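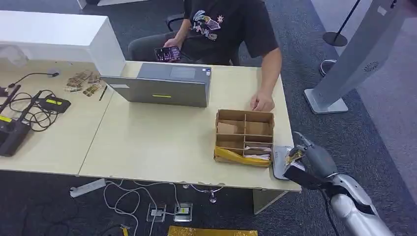

December 16, 2018. I must decide this week about the language course in Luangrath. The school wants 700 for the winter term, and I have saved only 500. At the office I kept a phone low near my lap, behind the gray laptop, and thought about verbs when I should have thought about invoices. I studied alone since November and my list has now more than 2000 words, but I still cannot speak them to a person. In the bakery on Kiletti street I said "good evening" at nine in the morning.

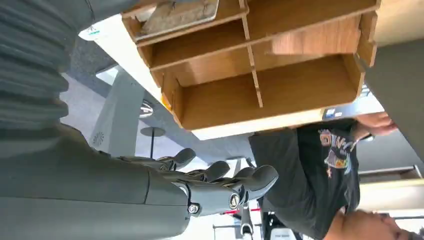 Kamol Prasertsri wrote back that a list is not a language, and that I should pay for one month and see. Maybe he is right. I asked the school if one month is possible. They did not answer yet.
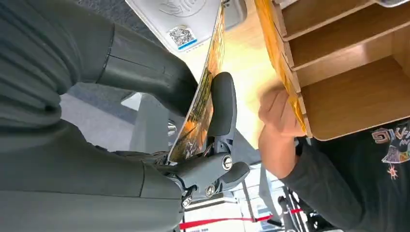 Orange and gold, at work.

In the evening I did four pages of the grammar book and made the same mistake with the past tense on each of them. Tomorrow I will call the school.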